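Limsakul Kitchens sets its robot budget, and the simulator goes first

I've been following the Limsakul robot story since March (yes, I'm that person at the food equipment meetups), and we finally have a number! Kenta Hamada, who runs purchasing for the bakery-café group, told me on the phone that the board has signed off on two robot stations, with an option on a third if the first pair earn their keep. The plan covers 16 kitchens eventually, but please don't hold your breath for that part. Hamada certainly isn't.

What I love about this one is the order they're doing things in. Most of the buyers I talk to pick an arm, pay for it, and then find out the counter is too shallow or the hand can't cope with anything softer than a hockey puck. Limsakul is paying for a simulated kitchen before it commits to any hardware. The first line in the budget is $3284 for a simulation package from Voneo, and compared with what a pair of arms and hands costs, that's pocket change. I asked Hamada twice whether there was a zero missing. There wasn't.

Two suppliers are still in the running. Stilola wants to sell the whole station as one bundle, with service included for 3 years. Geletti will sell the arms alone and let Limsakul shop around for hands, which looks cheaper on paper until you start adding up the integration hours. My money's on Stilola, but I've been wrong before, and Hamada wouldn't give me so much as a hint.

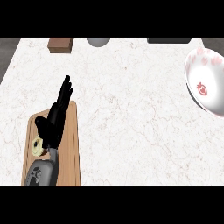 Hands are the part of the budget still up for grabs, and Gizella Juhász, the automation planner Limsakul brought in, would like to settle them before anyone argues over arms. She's been looking at simple two-finger grippers next to the fancier kind, like the black multi-fingered one in the render, hovering over a cutting board with its thumb section right above a ring-shaped bit of food (donut or bagel, I'll let you fight it out). A hand like that eats a much bigger slice of the money, so she wants every task on the list tried with both types in software. If the cheap gripper can manage most of the menu, she told me, the savings go into spare parts and training for the kitchen crew. Sounds smart to me!

The other thing she's planning for is counter space, and I wish more people would put that in the budget. Moving a prep counter means plumbing, outlets and a few days of lost sales, and none of it shows up in a supplier's quote. Limsakul has set aside a separate pot for it, though Hamada wouldn't tell me how big.

Both suppliers have been asked for revised quotes, and the Voneo work gets started in the meantime. I'll post again when I hear who got the order.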